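Cell 2 notebook, September
Right-hand arm: finger swap, wrist camera, test picks

Started at 8:30. The arm had been dropping thin objects since the end of last week and I had put it down to the grip force setting. Hendrik Timmermans looked at the log and pointed out that the drops all came from picks where the object was off to one side between the fingers, so I left the force alone and went to the hardware first.

Fingers

Took both fingers off. One screw each at the base, plus the block underneath. The screw on the left finger came out with almost no effort, well under what we tighten to. The right one was fine. The left finger had been able to rock on its seat, and there was a shiny patch on the back of it where it had been rubbing.

Wiped the seats with alcohol, let them dry, fitted the spare pair from the Kruger drawer. Same shape as the old ones, black, with the long slot. The old pair went into a bag marked "rocked, do not refit" and is in the bottom of the same drawer. The right one is probably still usable, but I don't want a mixed pair on the arm.

Put a small drop of the medium threadlocker on both screws. The setup sheet doesn't ask for it. I have added a line to the sheet. If somebody objects to that, cross it out and tell me.

Closed the gripper by hand with the power off to see whether the tips met. They did, but the left one was sitting a hair forward. Loosened, pushed it back against the seat, tightened again. Second time it was even.

Gripper zero

Ran the zero routine after the swap. It has to be run with nothing between the fingers, and the controller won't warn you if there is something there. The first run stopped with error 506, which on this controller is a timeout and has nothing to do with the fingers. Restarted the controller, ran it again, no error. Ran it once more to be sure the value stayed the same. It did.

Note for whoever does this next: the zero is stored in the Weslow controller and also in the config file on the PC, and the PC value wins at startup. Change both. I forgot this in the spring and spent an afternoon on it.

Cable

The cable that loops down from the top of the arm was too tight at full wrist rotation. It didn't pull out, but the plug was being bent sideways. Gave it more slack at the top bracket and moved the tie. Rotated the wrist through its whole range by hand, both ways, and watched the plug. OK now. The downside is a bigger loop, so keep an eye on it when the arm works close to the back panels.

Wrist camera

The camera mount had to come off to get at the block under the left finger, so it needed to be lined up again. What I want from it: both fingertips in view when the gripper is open, at nearly the same height, and only a thin strip of the base along the bottom. Left and right don't have to match at the sides. On this mount the right finger always runs a little out of view, and the old recordings have it too.

Exposure is locked. With auto on, the white table drives everything down and the fingers turn into a flat black shape with no slot visible. I set it by eye until the slots could be made out again. Saved as the Fesport profile so it loads with the other two cameras.

Table

Cleaned the table and let it dry. The faint smudges to the right of center don't come off with alcohol and I have stopped trying. They don't seem to bother anything. The side and back panels had drifted apart at the left corner, pushed them together again.

Test picks

Two objects: the toy bread roll and a white marker. The marker is the hard one, thin and white on a white table, and it is the kind of thing that was being dropped. I put it down at an angle to the right of the roll, clear of everything, and changed the angle between picks. The roll stays where it is and is only there to give the planner something to keep away from.

Speed at 400 on the slider for all of it. No drops in the morning set. After lunch I did 3 more with the marker deliberately off center between the fingers, closer to the right one, since that was the case Hendrik had picked out. Held each time.

Stills from the wrist and overview cameras, for comparison next time the mount comes off: 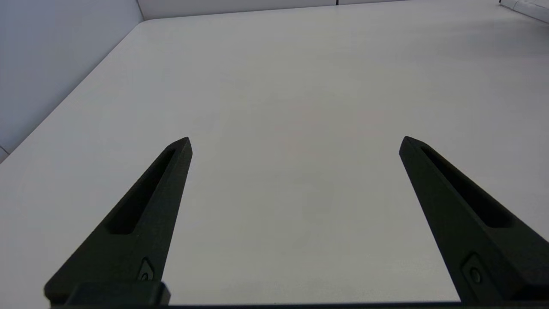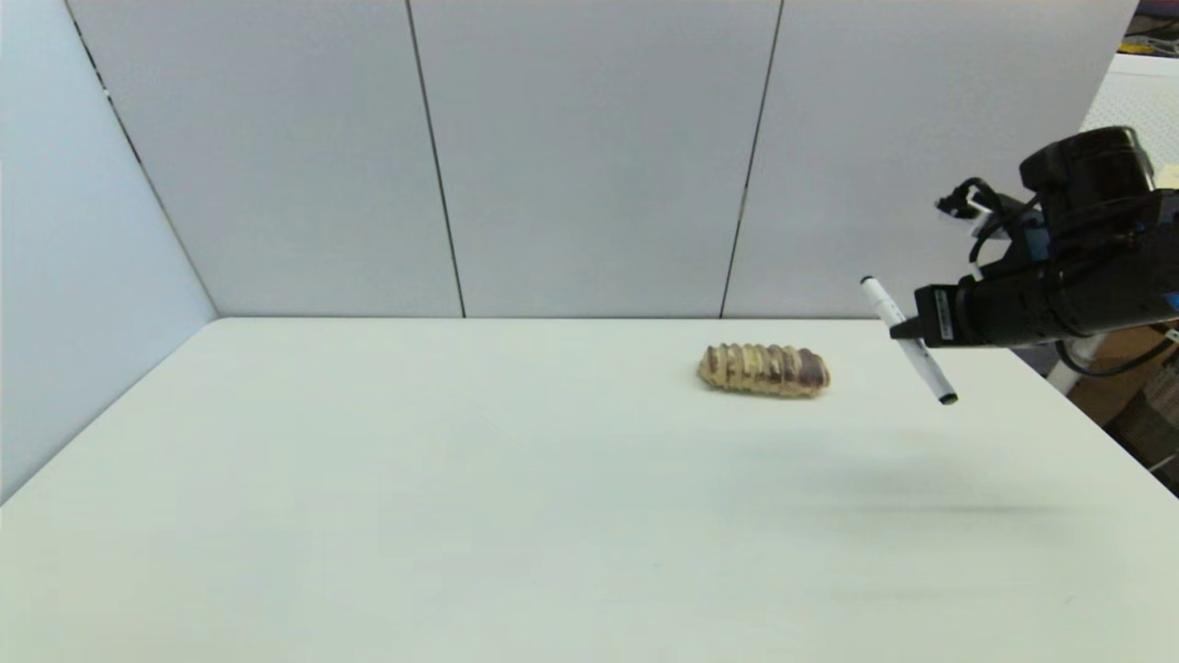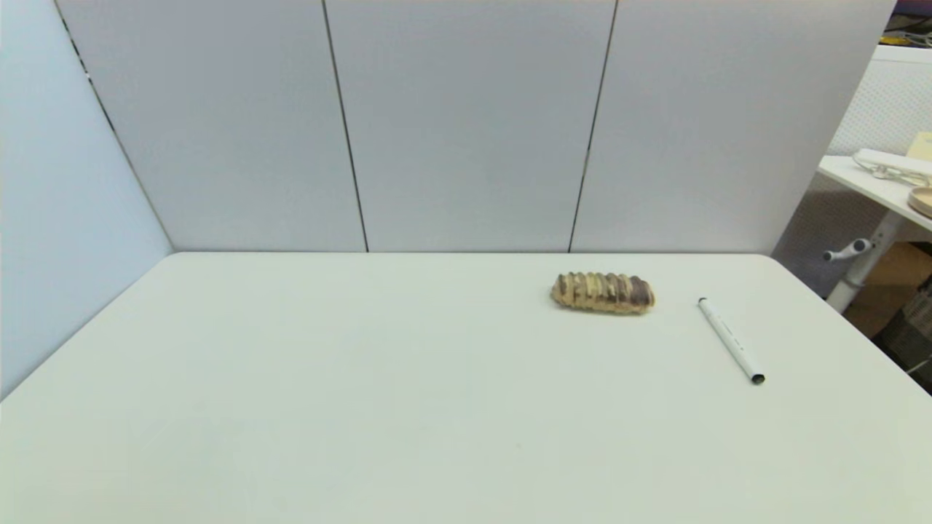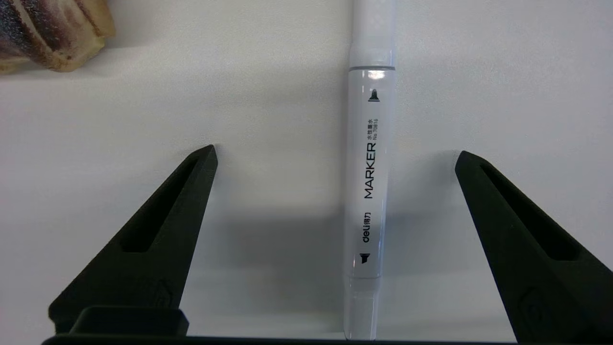 Still open

Check both finger screws again after a full day of running. Pen mark across the head and the finger would make this quicker, but there isn't much room in the recess. Try the fine white paint pen.

Order another pair of fingers from Hitora, the drawer is now empty apart from the bagged ones.

The cardboard box under the shelf on the right is too close to the stand. Move it before anybody kicks it into the leg.

Ask Hendrik whether error 506 is in his log for the other cell as well. If it is, it's probably the network switch and I can stop looking at this controller.

Left-hand arm has the same screws and has never had threadlocker. Do it at the next stop, and check the seat for a rubbed patch while the finger is off.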